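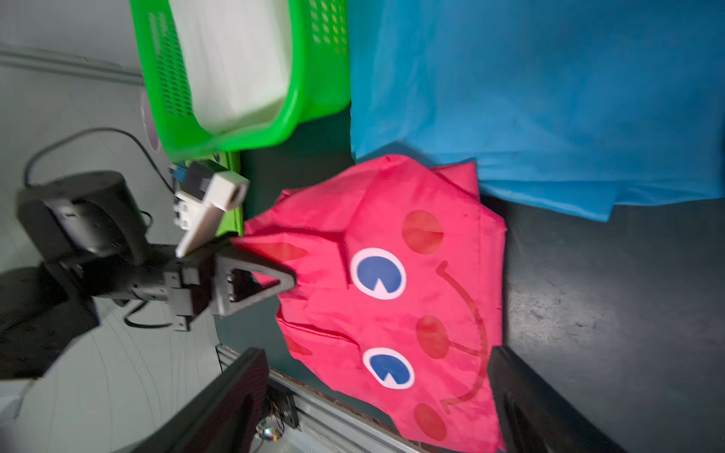 September 2020

Nineteen days till the move to Custcombe and I still haven't told Niamh she can't have the big bedroom! She called at breakfast and went on and on about curtains, and I just let her (coward). Then Cillian wanted to know if the piano is coming. It's 853 dollars to move it, so no, it isn't. I keep thinking of that pink bag with the cartoon face, all crumpled up and still smiling, and that's pretty much me on the phone today.

Made soup, burned the onions, ate it anyway. Wrote nine change-of-address cards and ran out of stamps. 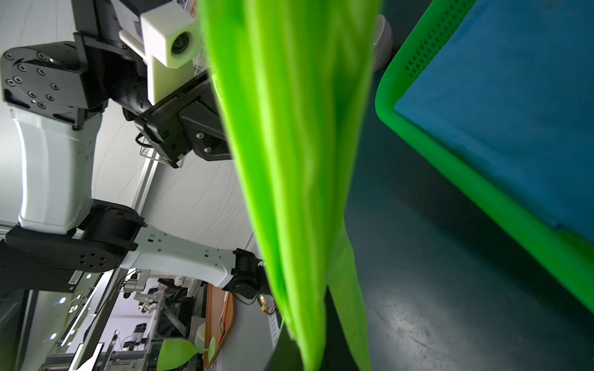 *Lime green, and the blue cloth in the basket.*

Must call the landlord before lunch tomorrow and ask about the keys.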